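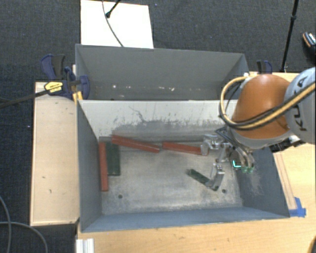 Ticket 325: Greifer zuckt beim Vormachen per Fernsteuerung
Status: gelöst
Bereich: Teleoperation / Demo-Aufnahme
Angelegt: 6. Juni 2020

Fehlerbild
Beim Vormachen der Stäbchen-Aufgabe (rote Holzstäbe und grüne Klötze in der grauen Kiste) läuft der Arm der Handbewegung sauber nach, solange der Greifer oberhalb vom Kistenrand bleibt. Sobald ich mit den Fingern unten am Boden bin, zuckt die Hand und ein Finger drückt weiter, obwohl ich am Eingabegerät schon aufgemacht habe. Matport schreibt dazu jedes Mal "input stale, hold last". Von 6 Demos waren 3 unbrauchbar.

Schon probiert
- Eingabegerät neu gekoppelt: keine Änderung
- Arm in Grundstellung, Controller neu gestartet: keine Änderung
- Skalierung der Handbewegung halbiert: fühlt sich viel besser an (lasse ich so!), Zucken bleibt aber
- Aufnahme aus, nur steuern: Zucken weg!!

Der letzte Punkt ist richtig spannend. Dann liegt es wohl gar nicht am Greifer.

Rückmeldung Prarura-Support
Bitte im Log prüfen, ob Aufnahme und Steuerung auf demselben Netzwerkanschluss laufen. Bitte außerdem den Zeitabstand zwischen zwei Eingabepaketen mitschicken, einmal mit und einmal ohne Aufnahme.

Nachtrag
Gemessen. Ohne Aufnahme bleibt der Abstand durchgehend im grünen Bereich, mit Aufnahme gibt es Aussetzer bis 198 ms. Und ja, beides hängt am selben Anschluss. Dass es nur unten am Boden auffällt, ist jetzt auch klar: In der Luft merkt man einen kurzen Aussetzer kaum, mit Kontakt drückt der Finger in der Zeit eben weiter.

Lösung
1. Aufnahme auf den zweiten Netzwerkanschluss gelegt.
2. In Matport "hold last" durch "release on stale" ersetzt, nur für die Finger. Der Arm soll bei einem Aussetzer weiterhin stehen bleiben.
3. Kraftgrenze der Finger im Profil Dramell eine Stufe runter.

Danach die ganze Reihe neu vorgemacht und kein einziges Mal mehr die Meldung gesehen. Das Steuern macht jetzt richtig Spaß, man kann einen Stab flach am Boden anfahren und ganz ruhig zugreifen. Ich hätte am liebsten gar nicht mehr aufgehört!

Offen
Die drei alten Demos mit Zucken sind noch im Ordner "McKinnon", bitte nicht ins Training nehmen. Stäbe direkt an der schrägen Kistenwand sind weiterhin knifflig, dazu mache ich ein eigenes Ticket auf. Das Update für Matport im August soll die Einstellung aus Punkt 2 pro Finger können, das würde ich sofort testen.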